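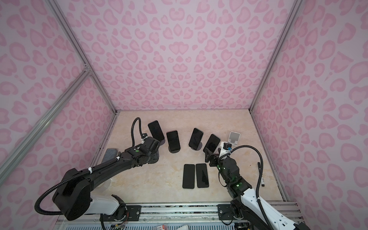

Home | Notebooks | Handling | Archive

Notebook entry, November, afternoon session

Subject: standing phones upright on a flat surface, continued.

Four phones were set on end, in black stands, on the beige marbled base. Patterned wall panels were retained for this session. The test units carry the internal name Galletton and are to be returned to the Sundberg cabinet, screens off, at the end of each day.

The written procedure allows 5 minutes for each placement set and asks for 100 placements before the base is wiped down. Colleagues are reminded that fingerprints on the glass are to be removed with the dry cloth only. Spray cleaner leaves a film along the lower edge, and a unit so treated must be withdrawn until the next session.

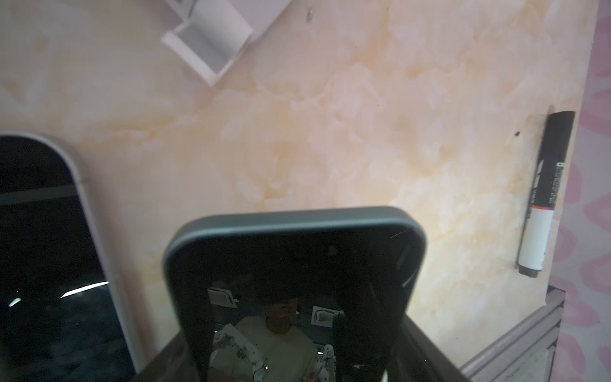
Mösli Workshop, Small Object Handling Group

The dark gray unit has a black glass face that reflects strongly when the screen is off. Anyone reviewing pictures should take care to separate the reflection from what stands behind the phone. The marbled wall pattern in cream and peach gives clear contrast with the dark rim, and its continued use is recommended for dark units.

Open items:
- Confirm whether log 1861 refers to the dark gray unit or to its replacement.
- Order felt pads, pack of 400, from Flasska.
- Agree on one term for "upright." Entries at present use "standing," "on end" and "vertical" for the same position.

The rounded corners require a separate note on tipping, to be added under the same log number.

Filed under: Bench Notes / Phones / Placement

Contact the workshop office | © Mösli Workshop | Back to top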